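Storing dry beans and rice long term — am I doing this wrong?

Posted October 21, 2020 by Stamatia Manolakis

Okay so I've been lurking for months and finally have a question of my own. We moved out past Davstead in May and the nearest real grocery store is now 18 miles each way, so I've gotten into buying staples in bulk. Mostly rice, pinto beans, a little bread flour. The feed and grain place on Hutsuliak Road sells the big sacks for so much less than the supermarket that I kind of lost my head.

My problem is the storage. I have a spare bedroom that faces north and stays pretty cool, and right now everything lives in there in the sacks it came in. My mother-in-law says I'm running a moth hotel. My husband says people kept grain in sacks for thousands of years and to leave it alone. Who's right?

1. How long can rice sit in a woven plastic sack before I need to worry?
2. Do I need buckets with the gasket lids or are the cheap snap ones okay?
3. Is the freezer thing for killing weevil eggs real?

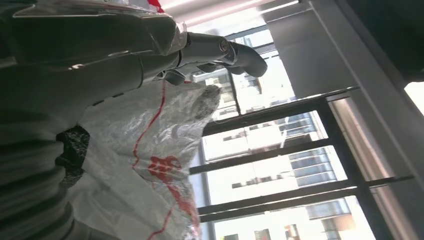

Replies

pantrypat
Your mother-in-law is right, sorry!! Woven sacks breathe, and pantry moths chew straight through them if they want in badly enough. I lost a whole sack of jasmine rice that way and spent the rest of the summer finding larvae on the ceiling. Buckets. Gasket lids. The snap ones pop up on one side when you stack them and you won't notice until it's too late.

Freezer thing is real. I do four days, then let the bag come all the way back to room temperature before I open it so I don't get condensation on the rice.

oldmill_ron
I'm going to disagree with Pat a little. I've kept rice in the sack for 6 or 7 months at a time with no trouble, going back years. If you're eating through it, the sack is fine. Keep it up off the floor on a pallet or a couple of 2x4s so air gets under it, and don't shove it against an outside wall. People spend a fortune on buckets for food they're going to finish by spring.

pantrypat
Ron you live in the high desert. She's by Davstead, it's humid half the year.

oldmill_ron
Fair point on the humidity. I still say she doesn't need to run out and buy twenty buckets tonight.

kettle_and_crow
Has anyone tried the Bunivach lids, the ones that screw on? I put them on everything last year and my wrists thank me. They cost more than the plain gasket kind but you can get into the bucket without that stupid wrench — I have lost that wrench three times.

Also, for the flour, please don't treat it like the rice. White flour I'd give a year in a sealed bucket. Whole wheat goes rancid way faster and belongs in the freezer if you've got the room.

Stamatia Manolakis
Thank you all! The flour is white bread flour so I guess I'm okay there. Pat, did you use oxygen absorbers too or only the freezer? And what do you do with a sack too big for the freezer? Mine's a little chest one and it's already full of venison.

pantrypat
Split it into gallon zip bags and do a few at a time. It's boring but it works. I use absorbers only for the stuff I won't touch for a year or more. For rice you're scooping out of every week they're a waste, you let the air back in every time you open the lid.

dusty_lentil
Nobody mentioned the beans. Old beans don't go bad so much as they go hard. I had some pintos from my dad's basement that simmered all day and still rattled. Write the date on the bucket with a paint marker, not a Sharpie, Sharpie rubs off. And save the sacks, they're great for hauling leaves.

oldmill_ron
Pinch of baking soda in the soaking water for old beans.

dusty_lentil
Tried it. They came out soft and tasted like soap.

oldmill_ron
Then you used too much.

kettle_and_crow
Pressure cooker, end of argument.

Stamatia Manolakis
Ha, okay. Plan is buckets for the rice first, a few at a time, beans up on 2x4s until I can afford more lids. Going to price the Bunivach ones on Saturday. Does anybody know if they fit the bakery buckets or only the regular five gallon?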